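Stiva gear stage: planets tip over on the carrier before the ring goes on

March
By the Nukbridge bench desk
2,411 views 2 comments 20 shares

Product: Stiva planetary stage, open kit
Status: closed, with a note to the supplier

Reported problem

The planet gears will not stay put on the carrier during assembly. They go on, they look fine, and then one of them leans or walks toward the rim while the next one is being set down. When the ring is lowered over them it catches on a tooth and has to come off again. Reported on the first kit out of the Skallar delivery. The kits we had before this did not do it.

Setup

Assembly is done on the floor mat at Nukbridge, on the dark one from Bellis, with the white floor all around it. The mat has had a lot of use and has marks on it. We first thought it might be part of the problem, so it is included in the log.

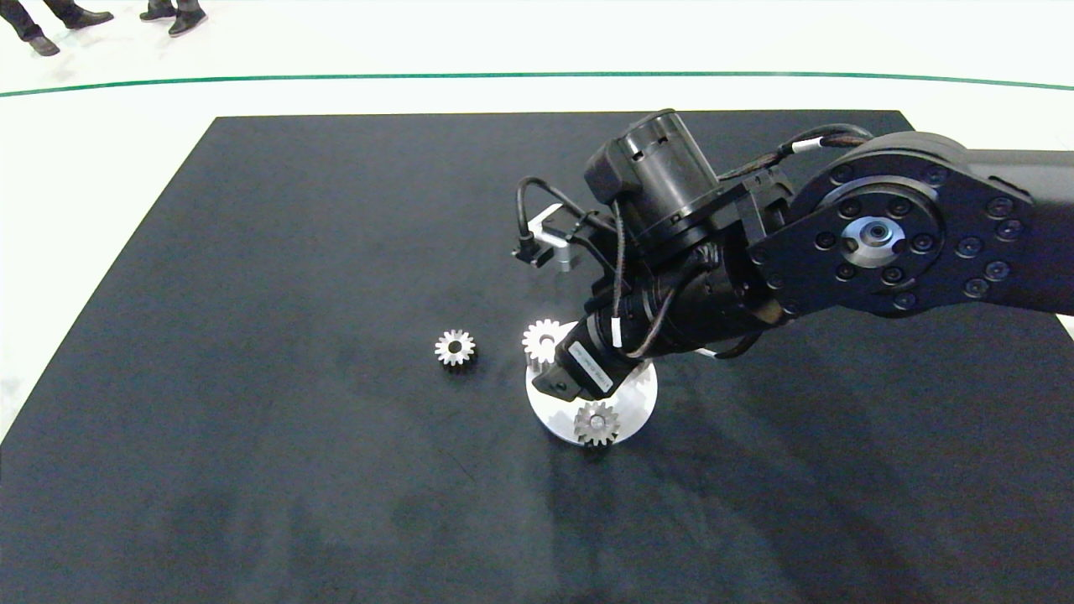 Mat in position, inside the green line.

Checks on the mat

Put a straightedge across the mat in both directions. No ridge found. Pressed along the edges, nothing lifting. Wiped the whole surface with a dry cloth, then a damp one, and let it dry. The pale smudges did not come off and there is nothing raised where they are, so they were left alone.

Set the bare carrier on the mat and pressed the rim at several points. It does not rock. Turned it over and repeated, same result. Moved it to the bare floor and repeated again. No difference between mat and floor, except that the carrier slides more easily on the floor.

Result: mat is not the cause. Going back to the parts.

Checks on the gears

Layout for this check is three gears on the white carrier, spread around the center hole, and the fourth put down to the left on the mat. The fourth is the spare. It looks a bit smaller than the others when it lies off on its own, and someone asked about that, so all four were measured. Same diameter and same height. It was swapped in for each of the others in turn and behaved the same as they did.
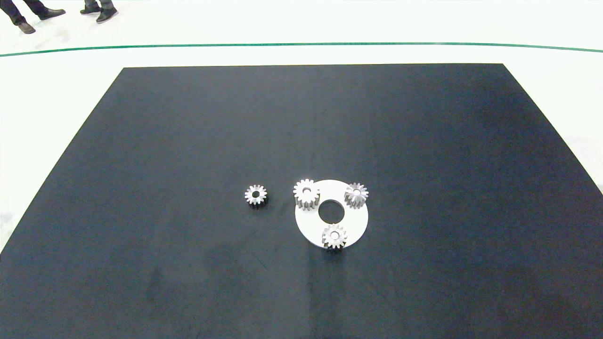
After that the bores were checked for burrs. Two of the gears had a small one on the lower lip, enough to feel with a fingernail. These were cleaned with a hand deburring tool and the gears were wiped down. The stage was tried again and the ring still caught, less often than before. So the burrs were making it worse but were not the whole story.

Next the carrier was looked at under the bench lamp. There was a thin film on the upper face. It is the same stuff the parts are packed in and it is slippery. The packing sheet says to clean the gears before assembly and says nothing about the carrier, and we had been following the sheet. Earlier kits came with the carrier in a separate dry bag. In this delivery it was in with the gears.

Cleaned the carrier with degreaser on both faces and around the hole, let it dry, and started over.

Retest

First try: all three planets stayed where they were put. Ring went down without catching.

Second try: same, with the spare in place of the gear nearest the bottom.

Third try: one planet moved, but the carrier had been bumped while the ring was being picked up. Not counted as a failure. Repeated without the bump and it was fine.

For comparison, a little of the packing oil was put back on the carrier and the assembly tried once more. The gears wandered again right away. Carrier was cleaned again after this and the oil container closed.
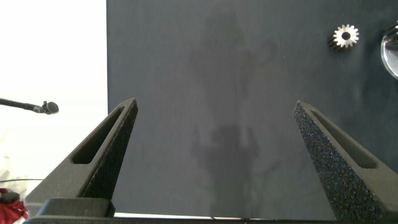

This page was last changed in March at 4:10 pm

Fix, for anyone with the same kit

Clean the carrier as well as the gears. Both faces. A quick wipe with a dry cloth is not enough, the film only spreads. Use degreaser and wait until the surface is dry to the touch.

Run a fingernail around both lips of every gear bore, spare included. Deburr if needed and wipe again afterward.

Set the gears down straight. If one goes on hanging out over the rim, lift it and place it again – pushing it inward with a finger tends to tip it.

Lower the ring level and turn it slightly as it reaches the teeth. If it stops, take it off and look. Do not press.

Still open

Skallar has been asked whether the carrier will go back into its own bag. No answer yet. Until there is one, assume that every carrier in this delivery is oily.

The packing sheet in the drawer has been marked in pen. The one pinned up by the door is still the old version.

2 comments

Had the same with the smaller Stiva stage. It was the film there too. Ours also had it inside the ring, so check that.

Ring checked, it was dry on this kit. Added to the list for the next one.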